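Tempo de leitura: 3 minutos

Relatório de Projeto: Organização e Acondicionamento de Objetos Domésticos em Habitações de Pequena Dimensão

Unidade curricular de Economia Doméstica e Espaço Habitado
Autor: Struan Gourlay
Data de entrega: 14/03/2022

1. Enquadramento

O presente relatório apresenta os resultados do projeto desenvolvido no bairro de Hivesby, cujo objetivo foi estudar o modo como os residentes de apartamentos de pequena dimensão guardam os objetos de uso sazonal. O edifício selecionado, designado Hepburn, foi construído em 1961 e sujeito a obras de remodelação em 2001, das quais resultou a supressão das arrecadações situadas no piso inferior. Desde então, os agregados familiares dispõem apenas do espaço interior das frações para guardar roupa de cama, candeeiros, calçado, livros e pequenos eletrodomésticos.

A questão de partida foi formulada nos seguintes termos: de que forma a perda das arrecadações alterou os hábitos de conservação e de eliminação de objetos?

2. Metodologia

A recolha de dados decorreu em janeiro e compreendeu 25 entrevistas semiestruturadas, realizadas presencialmente, com duração variável. A cada participante foi solicitado que indicasse os locais de arrumação existentes na fração, os recipientes utilizados e a frequência com que os respetivos conteúdos eram revistos. Foi ainda distribuído um inventário simplificado, no qual foram registados cerca de 300 objetos. Os registos foram classificados segundo três categorias: uso corrente, uso sazonal e uso indeterminado.

Duas entrevistas foram excluídas da análise do inventário por preenchimento incompleto, mantendo-se as respetivas respostas orais. As plantas das frações foram consultadas no arquivo da empresa administradora, Jalliten, mediante autorização escrita.

3. Recipientes e superfícies de apoio

Os recipientes de plástico com tampa foram os mais referidos pelos participantes, seguidos das caixas de cartão e dos sacos de tecido. A preferência pelo plástico translúcido foi justificada pela possibilidade de reconhecer o conteúdo sem abertura. Em contrapartida, vários inquiridos assinalaram a dificuldade de colocar estes recipientes em armários antigos, cuja profundidade é reduzida.
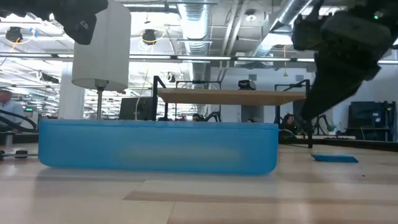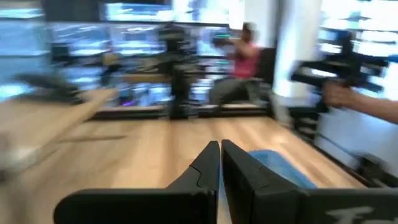
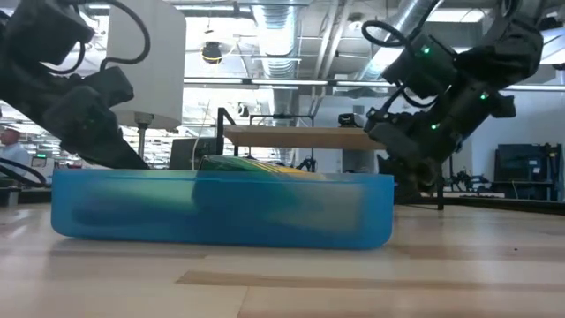 Qual foi a categoria de objetos que colocou maiores dificuldades aos residentes?

A categoria de uso indeterminado, composta sobretudo por objetos herdados e por peças avulsas de equipamentos já substituídos, foi a que suscitou mais hesitação, quer na escolha do local, quer na decisão de conservar.

4. Discussão

Os dados indicam que a supressão das arrecadações não conduziu, na maioria dos casos, a uma diminuição dos objetos conservados. Verificou-se antes a ocupação de espaços com outra finalidade, nomeadamente a parte inferior das camas, o topo dos roupeiros e as varandas fechadas. Os residentes mais antigos tendem a manter a disposição adotada após as obras, ao passo que os arrendatários recentes procedem a revisões mais frequentes, em geral associadas à renovação do contrato.

Foi igualmente analisado o sistema de etiquetagem Plutance, concebido no âmbito deste projeto e testado em quatro frações. O sistema atribui a cada recipiente um código de divisão e um mês de revisão. Três dos agregados continuavam a utilizá-lo no final do período de observação; o quarto considerou os códigos pouco intuitivos e regressou às etiquetas manuscritas.

5. Limitações e trabalho futuro

A amostra circunscreve-se a um único edifício, pelo que os resultados não devem ser generalizados. Recomenda-se a repetição do inventário nos meses de verão, de modo a captar a troca de roupa de cama e de vestuário, e a revisão dos códigos Plutance antes de nova aplicação. O guião das entrevistas e o modelo de inventário encontram-se depositados na secretaria do curso.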